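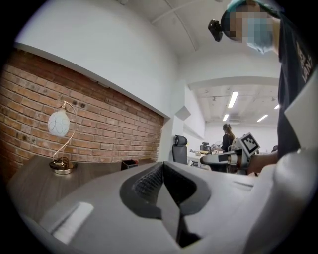
Person in surgical cap and face mask, with the notched finger pad of a gripper in the foreground.

Nelance Animal Rescue
Progress report to the Clindale Fund
Second reporting period
Submitted 25/06/2026

1. Purpose of the grant

The grant supports the transfer of dogs from the Clindale municipal pound to foster homes, and the veterinary costs arising between intake and adoption. It also covers part of the fit-out of the isolation kennels at the Kassa site. This report sets out activity, spending against budget heads, and the changes we are asking the Fund to approve.

2. Intake and placement

70 dogs were taken in during the period. Most came directly from the pound on the weekly collection run. The remainder were surrendered by owners, mainly for reasons of housing, or were passed to us by other rescues without space for large breeds.

Placement of small and medium dogs has kept pace with intake. Large adult dogs remain the difficulty. Their average stay in foster care was longer than in the first period, and this limits the number of places we can offer the pound in any given week. We now list large dogs for adoption from the day the health check is signed off, where previously we waited for the full behaviour assessment. The assessment is still completed before any dog leaves us.

Seven dogs were returned after adoption. In most of these cases the stated cause was conflict with a resident cat or dog. The home visit form has been altered so that the introduction of resident animals is recorded separately, with the name of the visitor and the outcome.

3. Foster homes

The number of active foster homes rose by nine. Two of the new homes have experience of nursing litters, a gap noted in the last report. Retention is acceptable - the homes that left us did so mainly on moving house or adopting the dog in their care.

Foster homes asked for a single telephone number for out-of-hours questions. This has been in place since the middle of the period. Calls are mostly about diarrhoea, refusal of food and kennel cough. A two-page sheet on these points now goes out with every dog.

4. Veterinary work

All dogs were vaccinated, microchipped and treated for parasites at intake. Neutering was carried out before adoption except where the vet advised delay on grounds of age or condition. Heartworm testing is done on dogs with a history of travel.

Dental work was again the largest unplanned cost. Older dogs from the pound often need several extractions, and the estimate in the original budget was too low. 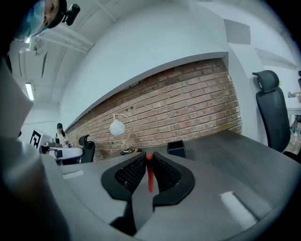
We have since agreed a fixed price per dental procedure with the practice, to apply from July. Should intake of older dogs stay at the present level, the fixed price will bring this line close to budget by the end of the year, though it will not recover the overspend already recorded.

5. Kassa isolation kennels

Drainage and flooring are complete. The partition walls have been sealed and the separate entrance is in use. Ventilation is outstanding: the first unit supplied was of the wrong rating and went back to the supplier. Until the replacement is fitted, the kennels are used for observation only, and dogs with a confirmed respiratory infection are boarded at the practice.

6. Records

Case records have been moved from spreadsheets to Nimis, the database we share with the pound. Transfer of older files took longer than planned. A total of 1454 records were checked by hand for duplicate microchip numbers and missing dates. Adoption contracts are still kept on paper, with a scanned copy attached to the record.

7. Finance

Spending is within the total awarded. Transport and food are under budget, the former owing to the combined collection run. Veterinary costs are over, for the reason given in section 4. The retained sum for ventilation is unspent and is held against the supplier's invoice.

8. Requests to the Fund

We ask for approval to move the transport underspend to veterinary costs, and for an extension to the completion date of the Kassa works to allow for delivery and testing of the ventilation unit. No increase in the award is sought. Receipts and the full budget table are attached as Annex A, and the revised home visit form as Annex B.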